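Koltia bench, pre-session inspection, towel task
Date: 2023-09-28
Checked against: Mamimano sheet, rev 4

1. Emergency stop pressed, released, pressed again. OK.
Comment: The sheet asks for one press. I don't trust a button that has only been asked once.

2. Arm joints, covers and screws. OK.
Comment: Nothing loose. Wrist cable re-tied after the last inspection and still tied.

3. Gripper closes on cloth and lets go of cloth. OK.
Comment: Letting go is the half that gets skipped. Terry loops catch on anything with a corner.
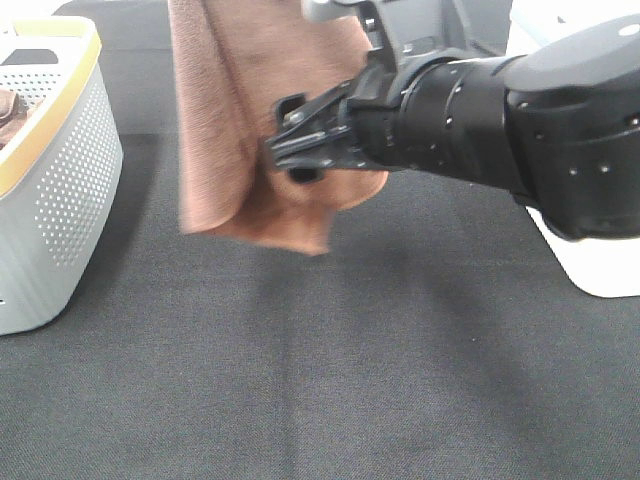 4. Speed limit set for cloth work. OK.
Comment: Somebody had left it on the setting for the Feson trials, which is fine if you want your towels thrown. Put back and initialled.

5. Mat flat, edges down. PASS WITH COMMENT.
Comment: Fold lines still showing. Steaming it has been on the list since February. The creases are now in 387 recorded examples, so the model presumably thinks they are part of the table.

6. Basket and container on their marks. OK.
Comment: Please stop nudging them to make a run easier. The learner needs the awkward ones too.

7. Failed runs kept and labelled as failed. NOT OK.
Comment: 91 runs had no label at all. Quách wants 4,000 usable examples and "unlabelled" is not a kind of usable.

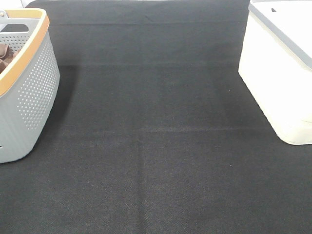
Does a dropped towel mean the run has to be thrown away?
Keep it, mark it "dropped", and start a new run once the arm is parked.

8. Hands out of reach before the arm is enabled. OK.
Comment: Watched three resets. Two were textbook. The third person has been spoken to, and will be again.

Outstanding: items 5 and 7.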